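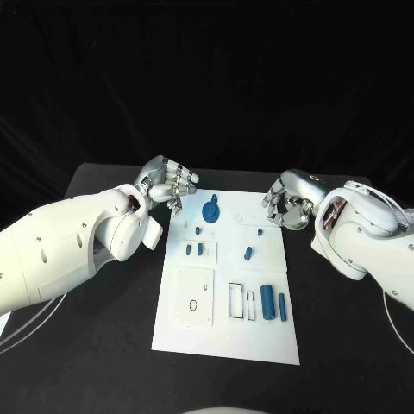
A white board on a dark table, with black cloth behind.

Lending Assistant (part-time), Merkthorpe Toy and Puzzle Library

We are looking for a kind, steady, reasonably tidy person to join us at the lending desk on Cowie Street. If you have ever emptied a thrift store jigsaw onto the kitchen table just to find out whether it was all there, please keep reading, as we would very much like to hear from you.

The library lends toys, board games, building sets and puzzles to families in Merkthorpe and out as far as Gelov. Our catalog stands at 2866 items, and every one of them has a home on a shelf, a card in the drawer and a record in Plorkus, the lending system we all grumble at and have grown rather fond of. Families join for a season or a year. Some come in every week and some turn up twice a summer with a trunk full of overdue dinosaurs, and we are glad to see them all.

What the work is like

You would be with us 14 hours a week, mostly in the afternoons when school lets out. The first part of a shift is usually quiet - returns to check in, shelves to straighten, a phone message or two. Then the door opens and it stays open until we close at 5 p.m. You will be signing out train sets, talking a grandfather through the rules of a game he last played as a boy, and gently persuading a toddler that the drum does have to go home with somebody else this time. You need to be able to enjoy that hour. It is loud and it is the best part of the day.

The rest is checking, and there is a good deal of checking. Anything that comes back gets opened, wiped down and gone through against its card before it goes out again. The 1000 piece jigsaws we weigh on the kitchen scale, but everything else is done by eye and by hand, and a person who finds that soothing will be happy here.
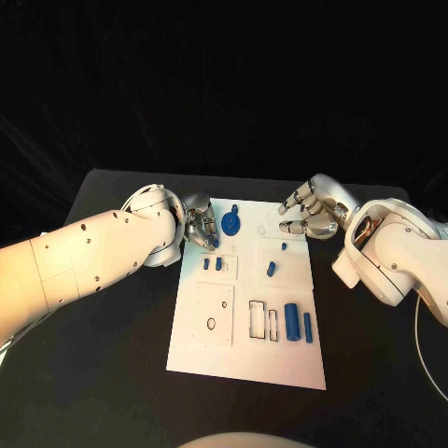
Shape-matching sets are our most borrowed shelf after the trains, and they are also the ones that come back in the biggest muddle. A wheel from one box ends up in another, a lid gets swapped with a cousin's, and by spring it takes real patience to put things right. Color helps more than you might think. A blue piece like that gear shape shows up well beside a white board, and a child who can see the part clearly will usually have a go at placing it without being asked. Pale yellow on cream, on the other hand, has caused tears (some of them ours). Whoever takes this job will help us choose new sets for the little ones, so if you have opinions on this sort of thing, bring them along.

Who we are hoping to meet

You don't need library experience. We would like someone who is comfortable with small children and with their tired parents, who can lift a box of wooden blocks onto a waist-high shelf, and who writes clearly enough for the rest of us to read a card. You will need to use a computer for the lending records, but Perihan Sarıgül will sit with you for as long as it takes, and she has taught people who had never touched a mouse. A second language is very welcome. So is a driver's license, for the odd trip out to Gelov with the loan crates, though please don't let the lack of one put you off.

You would work alongside Perihan at the desk and report to Vinh Huỳnh, who runs the library and does most of our mending. The job comes with paid vacation, a free family membership and all the coffee you can drink. The pay is on the county clerical scale, and Vinh will happily go over it with you by phone before you decide whether to apply. 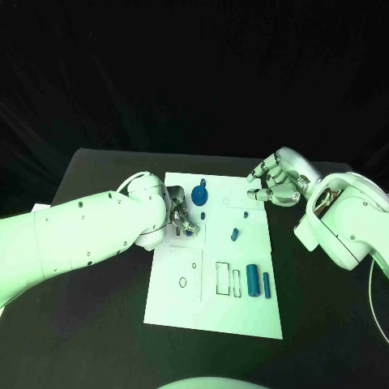
Page last changed: June

How to apply

Write us a letter. It can be by email or on paper, and it can be short. Tell us what you have been doing lately, paid or not, and tell us about a game or toy you remember well and why it has stayed with you. We read every letter, usually aloud. Please add the names of two people who know how you work, and let us know which afternoons would be hard for you.

If you would like to see the place first, come by any afternoon we are open and ask for Perihan. She will show you the shelves and the mending bench, and she may well hand you a box to check while you talk. We will invite people in for a chat as the letters arrive, so there is no closing date just yet. Please mark yours "Lending Assistant" and leave it at the Cowie Street desk, or push it through the slot if we have already gone home.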